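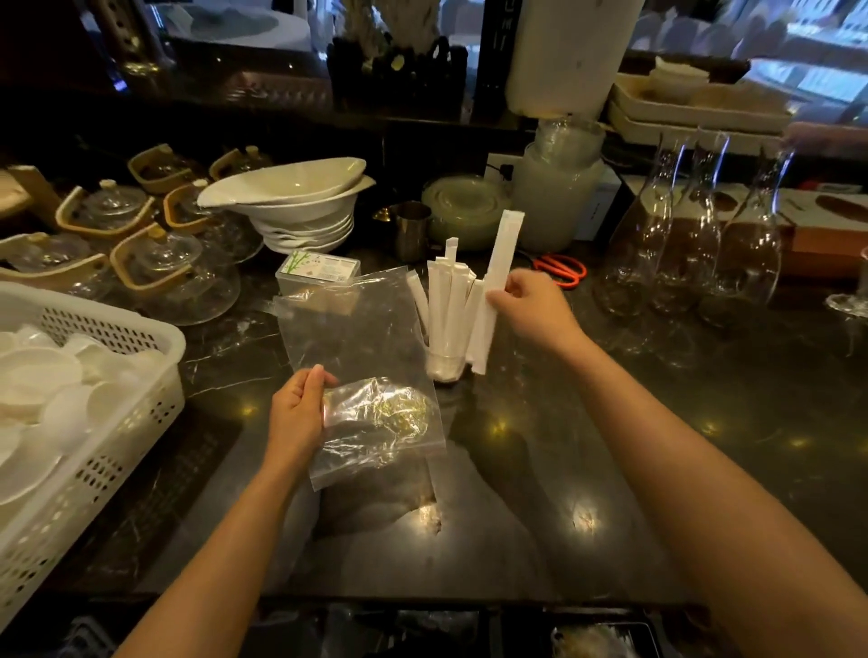 # Five months with Zalleo, a website builder for small places like mine

I run a little coffee bar with a 36-seat room and a side counter, and until this spring our website was a single page with the wrong hours on it. My old host (Fleta, if you remember them from the free-blog days) kept raising the price and I kept not dealing with it. Then the contact form quit working and I only found out when a bride-to-be called to ask why I'd ignored three emails about her shower. So, okay, time to shop.

I tried Trerari first, on the free trial. It's gorgeous! It's also built for people who enjoy fiddling with margins, and I am not those people. I spent an entire evening trying to move a phone number and gave up. Zalleo was next on my list and I've been paying for it since.

## Getting set up

You pick a template, answer some questions about your business, and it builds you a rough site with the pages already linked together. Mine came out with a Menu page, a Visit page, a Catering page and a blog I never asked for (deleted, took two clicks). I had something I could show people by the time we closed that night, though I kept poking at it for another week.

Moving my domain over was the worst part. The help article skips a step about unlocking the domain at your old host, so I sat there waiting for a transfer that hadn't started. Support answered my chat the next morning and sorted it out quickly, and the person was very nice about it, but come on, put it in the article.

## Editing day to day

Good news, this is where I'm happiest. The menu is its own thing, separate from the page design, so when I change the price of a cortado it changes everywhere, including the little printable version. I do it on my phone while the grinder's running. You can mark an item as sold out and it grays itself out until the next morning. I use that constantly for the almond cake.

Photos are fine. It shrinks them for you, and you can drag a dot onto whatever part you want to keep when it crops for phones. I did have one upload turn sideways and stay sideways no matter what I clicked, so I ended up rotating it on my laptop and starting over.

The hours box is great too. You put in holiday hours ahead of time and they switch over and switch back by themselves. I set up November already, which for me is practically time travel.

## The newsletter thing

Zalleo sells its email tool as an add-on and I went back and forth on it. I had 553 addresses in a spreadsheet from our punch-card signups and had never sent them a single thing. The import was easy and it caught a bunch of duplicates. My first email was just the summer drinks and a note about the patio, and people wrote back! Regulars told me at the register that they'd read it!

The templates are a bit stiff, though. Every one of them wants a giant banner up top and a big button, and if you'd like to send a plain friendly note you have to delete half of it first. There's also no way to save your own stripped-down version as a template, so I copy last month's email and type over it. Works, but kind of silly.

## Stuff that bugs me

- The stats page is confusing. It says I had 3,260 visits last month and I have no idea if that counts me checking my own site forty times a day.
- Online ordering only works with their own payment partner, called Palamarchuk. I already have a card reader I like, so I skipped it.
- The app logs me out way too often.
- You can't have two people editing at once. My weekend manager and I wiped out each other's changes to the Catering page, and neither of us got a warning.

## What it costs

I pay $79 a quarter with the email add-on included. That's more than I was paying for the old page, but less than Trerari wanted once I added up the extras. There's a cheaper plan without the email and with their logo in your footer. I'd go for the middle one if you have any kind of list sitting around.

## Would I buy it again?

Yep. Four stars out of five, and I'd bump it up if they fixed the two-editor problem. If you've got a shop or a café or a salon and you mostly need your hours, your prices and a form that really reaches you, it does all of that and you can learn it in a day. If you're picky about design you'll probably get annoyed with it and want Trerari.

The shower did end up getting booked, by the way. Twenty people and a whole lot of iced lattes.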